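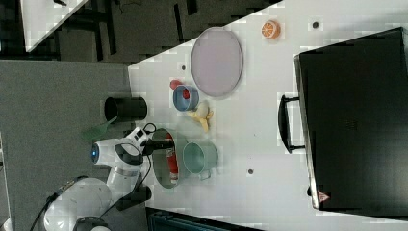
What size of Grillero table should we order for a staff canteen?

Most canteens order the six-seat model, which measures 126 cm along its shorter side and allows each diner a full place setting with a tray. The two-seat and four-seat models are intended for narrow rooms and for corners where the larger table would block a walkway.

Print this page
E-mail this page to a colleague

Grillero Canteen and Refectory Tables
Supplied by Plattner Furnishings, Bremgate

The Grillero range was developed for institutions that serve meals to large numbers of people in a short period and need the same room for other purposes during the remainder of the day. It is supplied to schools, hospitals, local authority offices and residential colleges. All models share a single frame design, so that tables bought in different years may be placed together and will stand at the same height.

The range was drawn up by Raffaele Benedetti and has been in continuous production at the Bremgate works. The present version replaces the earlier Lodon table. Spare feet and edge strips for Lodon tables remain available on request, but tops are no longer made.

Construction

The top is a dense board faced on both sides with a hard-wearing laminate and sealed along every edge. The legs are steel tube with a powder-coated finish. Each leg ends in an adjustable foot, which may be raised or lowered by hand to take up unevenness in the floor. No tool is needed for this adjustment.

Tables are available with fixed legs or with folding legs. Folding models are fitted with a locking bar beneath the top, which must be fully engaged before the table is used. Two persons are required to fold or unfold the six-seat model. Customers who expect to clear the room daily are advised to order the folding version together with the Plattner storage trolley, which holds 14 tables and passes through a standard double door.

Finishes

Tops: white, pale grey, beech effect, oak effect
Legs: white, silver, graphite
Edges: matching or contrasting

Contrasting edges are recommended wherever the tables will be used by persons with impaired sight. Beech effect and oak effect tops carry a printed pattern and small variations between batches should be expected. Where an exact match is important, the full quantity should be placed on a single order.

Care and cleaning

Tops should be wiped after each sitting with a damp cloth and a mild detergent, and dried before chairs are stacked on them. Scouring powders, wire pads and undiluted bleach must not be used. Hot dishes and pans should always be placed on a mat. The laminate will withstand brief contact with a warm plate, but prolonged heat may lift the facing from the board, and damage of this kind is not covered by the guarantee.

Stains from tea, beetroot and turmeric should be treated on the same day. A paste of bicarbonate of soda and water, left in place for a few minutes and rinsed away, is normally sufficient. Ink should be removed with methylated spirit on a soft white cloth, after testing on the underside of the table. 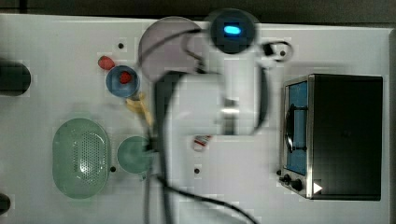
Legs and frames need less frequent attention. They should be washed at the end of each term or quarter, and the feet examined for grit, which will mark vinyl floors if it is allowed to build up. Folding mechanisms should be kept free of crumbs and given a light application of dry lubricant once a year. Oil and grease should be avoided, as both collect dust and may be transferred to clothing.

Any table with a cracked foot, a loose leg or a locking bar that does not engage should be withdrawn from use until it has been repaired. Replacement parts are sent out from Bremgate and can be fitted on site by a competent person using the printed instructions supplied.

Search products
Enter keyword or part number
Go

Ordering and delivery

Orders are accepted in writing from institutions holding an account. New customers should request an account form from Miroslava Kratochvíl in the sales office. The usual period between order and delivery is around 60 working days for contrasting edges and considerably shorter for standard finishes held in stock. Orders intended for the start of the school year should reach the office well before August, when the works closes for maintenance.

Delivery is made to a ground-floor entrance. Carriage to upper floors, unpacking and the removal of packaging may be arranged at additional cost and must be requested when the order is placed. The customer is asked to inspect all tops on arrival and to note any damage on the driver's sheet before signing.

Samples and advice

Sample squares of each finish are sent free of charge. Thierry Aubert will prepare a seating layout on receipt of a dimensioned floor plan showing doors, radiators, serving counters and fire exits. Layouts are offered as guidance only, and responsibility for safe occupancy of the room remains with the institution.

Guarantee

Frames are guaranteed for six years and tops for three, under normal indoor use. The guarantee does not extend to tables kept outdoors, stored in unheated buildings or altered by the customer. Claims should be addressed to Narendra Chaudhary, Customer Service, quoting the number on the label beneath the top.

Print this page
E-mail this page to a colleague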